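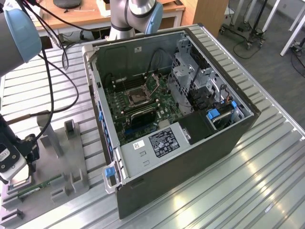
What is the Brestora kit?

A pair of robot arms, a tray of fixtures and a subscription to the software that tells them what to do. Westeck sells it to repair and refurbishing shops that take desktop computers apart and put them back together all day, and would like something else to handle the memory sticks.

We are looking for a bench tester to join the Brestora team in Trurkness. The post is full time and starts in November.

The brochure says the kit "settles into your workshop in an afternoon." The brochure was written by Ortner, our former sales agency, and we wish them well. Your job is to find out how long it takes, where it goes wrong, and what the manual should have said. Then you rewrite the manual.

What you would be doing

Most of the day is spent at the bench with an office tower that has its side off. You set up a job, let the arms run it, and write down what happened in words a shop owner would understand. "Unit exhibited suboptimal seating behavior" is not what happened. "It put the stick in backward and kept pushing" is closer.

You will work through our list of 63 tasks, from lifting out a memory module to closing the lever on a CPU socket. Some of these the kit does very well. Some it does very well on the morning of a customer visit and never again. We'd like to know which are which before the customers do.

About 4 days a month you'll be out at shops that have bought the kit, watching people use it in ways we did not plan for. Bring a notebook and a neutral expression.

What we'd like from you

You have repaired computers for money, in a shop, a school district or somebody's back office. You know what a bent socket pin looks like and have probably caused one. You can write a clear page. You can tell an engineer that the thing they built last month doesn't work, and still eat lunch with them.

You don't need a degree, and you don't need to have worked with robots. We have people for that. They are mostly the ones you'll be telling.

If you use the word "seamless" in your cover letter we will still read it, only more slowly.

Pay and hours

Pay is $1,784 every two weeks before tax, with health coverage from day one and three weeks of vacation. Hours are 8:30 to 5. The arms can run overnight. You can't, and we won't ask.

How to apply

Send a resume and one page of instructions for replacing a desktop power supply, written for a person who has never opened a computer. No diagrams. We read the page first and sometimes forget the resume.

Applications go to Nkechi Ekpo, Bench Lead, Westeck, Trurkness. Shortlisted people will be invited in for a paid half day at the bench. Coffee is provided, but please keep it off the worktable.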